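Week 5 - Learning from demonstration with two arms
Notes by Brândușa Lazăr

In the previous lecture we treated imitation as supervised learning: the policy receives images and joint positions, and it predicts the next actions. Today we look at what changes when the task needs two arms in a shared workspace.

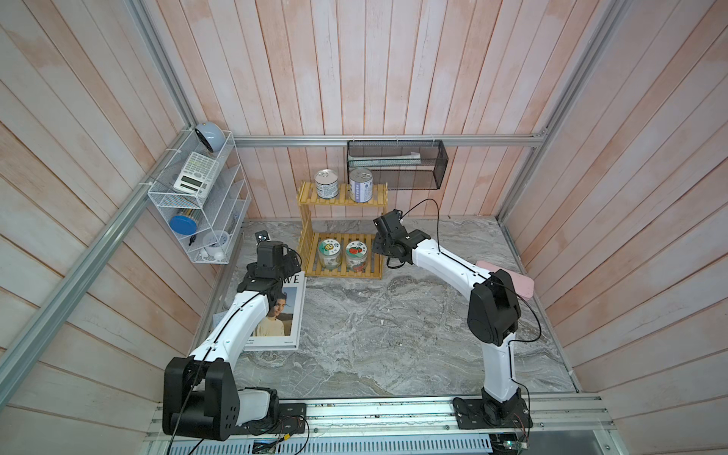
The Esis method predicts a short chunk of actions for both arms together. Small errors then have fewer chances to add up, and the arms keep the same timing. The cost is slower reaction - if an object rolls during a chunk, the policy sees it only at the next one.

Lencho trained on 441 demonstrations, with 3,000 kept as the batch limit per epoch. She compared fixed views with wrist views. The wrist view gives better detail near the fingers, but its background moves with every motion of the arm.
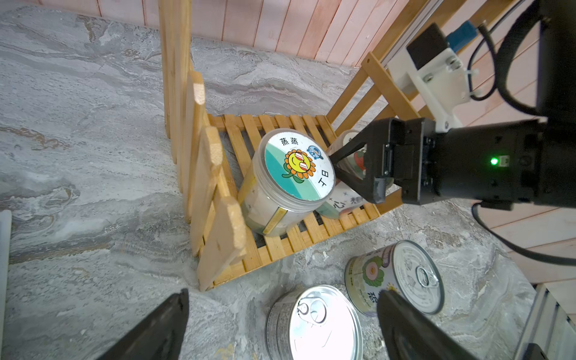 Fig. 2. Wrist view: jar in the wooden crate, two cans on the floor in front.

For next time: read Lencho, section 2, and write one paragraph on how chunk length should affect behaviour near contact.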